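Birkberg Student Forums > Clubs and Societies > Robotics Club

Thread: Kitchen sim, cupboard task, January round

gripper_goblin
Right. The cupboard task is due at the end of the month and our right arm still treats the door as a rumour. The planner gets the tip to the bottom corner, decides it has done a lovely job, and stops. We have 148 logged attempts and I've watched more of them than is good for a person. Two of them count as opens under the Protville scoring rules, and I'm fairly sure one of those was the physics engine having a wobble.

Has anyone on the other team got past this, or are you all still arguing about the colour of the walls?

mostlytorque
We settled the walls, thank you. Green.

Your trouble is the approach angle. You're coming up from underneath with the fingers nearly parallel to the door, so there's nothing to hook. Ours did the same until we moved the base back and brought the wrist round. Post a view from the torso camera and I'll tell you how wrong you are.

gripper_goblin
Head tilt is whatever the script left it at. Right arm at the door, left arm hanging about over the worktop with nothing to do, like me at parties.
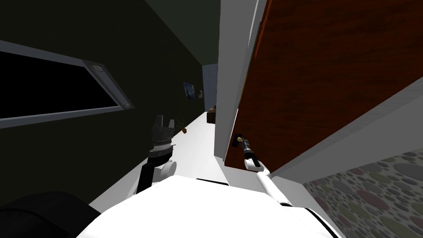 Does the left arm have to stay still during the cupboard task?
Only if you enter the single-arm class. In the open class it can do what it likes, so long as it doesn't knock anything off the worktop.

biscuit_tin_ops
Which class are we in? I've been writing the report as if it's open.

gripper_goblin
Single-arm. I did say. It's in the spreadsheet, the one called FINAL new.

mostlytorque
OK, looked. Tip's close to the corner, so your reach is fine. I'd still change the angle before touching anything else. You can tune the controller until the summer and it'll only miss the door more smoothly.

gauthier_gains
Disagree. The angle's a bit mean but it's workable. The contact settings in the Viltero build are far too slippery, and every team gets the same result until they raise the friction on the fingertips. We lost a fortnight to this in the Gauthier Cup.

mostlytorque
You lost a fortnight because you'd loaded the wrong gripper.

gauthier_gains
We lost two days to that. The rest was friction.

biscuit_tin_ops
Are we even allowed to change friction? Rule sheet says "environment files as supplied".

gauthier_gains
Fingertips are part of the robot, and the robot isn't the environment.

mostlytorque
I look forward to hearing you say that to a judge.

gripper_goblin
Update, quarter past eleven at night. Moved the base back, turned the wrist, left friction alone. Run 814 on the shared machine got the door open a hand's width and then shut it again with the elbow. I'm counting that as progress. Will try the fingertip thing tomorrow on a separate branch, so please don't merge it, whoever keeps merging things.

biscuit_tin_ops
Sorry. Do you want the elbow in the report?

gripper_goblin
Put it under "further work".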